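Projektbericht: Ordnung im Materialflur
Von Muthoni Laizer, mit Tiago Pinheiro und Yupin Ongart

Unser Projekt heißt Luna, und nein, mit dem Mond hat es nichts zu tun, Yupin fand den Namen einfach hübsch! Im September haben wir uns vorgenommen, den Materialflur vor dem Werkraum so einzurichten, dass man auch mit vollen Händen noch etwas findet. Bis dahin lag dort alles auf Fensterbrettern und Stühlen, und wer eine Schere brauchte, hat halt gefragt.

Angefangen haben wir mit einem Regalwagen aus schwarzem Draht. Ich war erst skeptisch (kleine Sachen auf Gitter, na ja), aber mit einem Korb obendrauf geht das wunderbar. Tiago wollte das helle Körbchen mit dem Gittermuster unbedingt oben haben, weil man im Stehen gut drankommt.

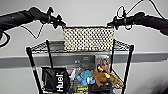 Gestritten haben wir vor allem über die Höhe. Amnuay Thongsuk, die uns betreut hat, meinte, wir sollten einfach zwei Wochen lang mitschreiben, was die Leute wirklich holen. Also hing ein Zettel an der Tür und es kamen 118 Einträge zusammen, die meisten davon Klebeband, Stifte und Maßbänder. Farbe wollte kaum jemand! Damit war klar: Kleinkram nach oben, alles Sperrige nach unten oder gleich auf den Boden.

Für den Boden haben wir eine weiße, rechteckige Kiste genommen. Da sollen Stoffreste und Pappe rein, also das Zeug, das man eher hineinwirft als hineinlegt. Weiß fand ich auf dem dunklen Teppich auch deshalb gut, weil man sie nicht so leicht übersieht - Yupin ist in der ersten Woche trotzdem zweimal dagegengelaufen. 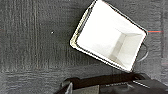
Beim Beschriften sind wir leider nicht so weit gekommen wie geplant. Wir hatten sechs Kategorien, dann nur noch vier, und bei »Sonstiges« landet natürlich wieder die Hälfte. Das würde ich nächstes Mal vorher klären und erst danach Etiketten drucken.

Der Korb steht inzwischen hinten rechts, Richtung Wand. So bleibt vorne auf dem Gitter Platz, um schnell etwas abzulegen, und das nutzen wirklich alle.

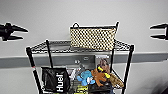

Abb. 3: Der Korb mit schwarzem Rand auf der oberen Ablage des Drahtwagens

Offen ist noch, wer die Kiste leert. Im Moment macht es Tiago, meistens kurz vor 18 Uhr, wenn er sowieso abschließt.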